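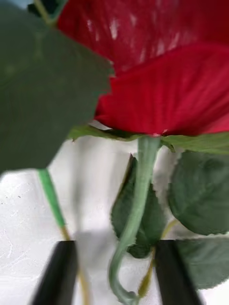 Clastport, February 2025

Okay, I have been bursting to write this thread for days. I'm learning to make perfume at my kitchen table and I finally have a rose I like! Long one, sorry, get a drink.

2/ Background: I started in September with a secondhand scale, a box of pipettes and zero clue. My first blend smelled like a wet coat in a candle shop. My second was worse (too much clove, way too much clove).

3/ The thing that got me hooked is how many different smells people mean when they say "rose." Lemony rose, jammy rose, the powdery soap one, the green one that's nearly a cut stem. You can build all of them from mostly the same handful of materials, just in different amounts.

4/ Main players if you want to try: phenylethyl alcohol (soft, watery, a bit like honey), citronellol (fresh, slightly waxy), geraniol (brighter, sharper). Then the tiniest trace of beta-damascone for that plummy, jammy thing. I mean TINY. Dilute it first or it eats the room.

5/ This batch is trial 62. Most of the other ones live in a shoebox with masking tape labels, and a few of those labels just say "no."

6/ What fixed it was geranium oil! I kept adding more rose materials and it kept getting flatter. A little geranium and suddenly there was a leafy, minty edge and the whole thing stood up – I yelled in my kitchen.

7/ Also, wait before you judge. I used to sniff a blend right away and dump it. This one was kind of harsh on the first day and so much rounder after two weeks in the cupboard.

8/ I call it Memow. No meaning, I just like saying it. There's about 80 ml of it and I've been wearing it to the grocery store like it's opening night.

9/ Next up is a rose with black pepper and a little cedar, working title Zenby. Trial one smells like a pencil case, and I kind of love that?

10/ If you make your own stuff, tell me what you put under a rose to make it last. I've tried a white musk and sandalwood so far. Patchouli people, I'm listening, come convince me!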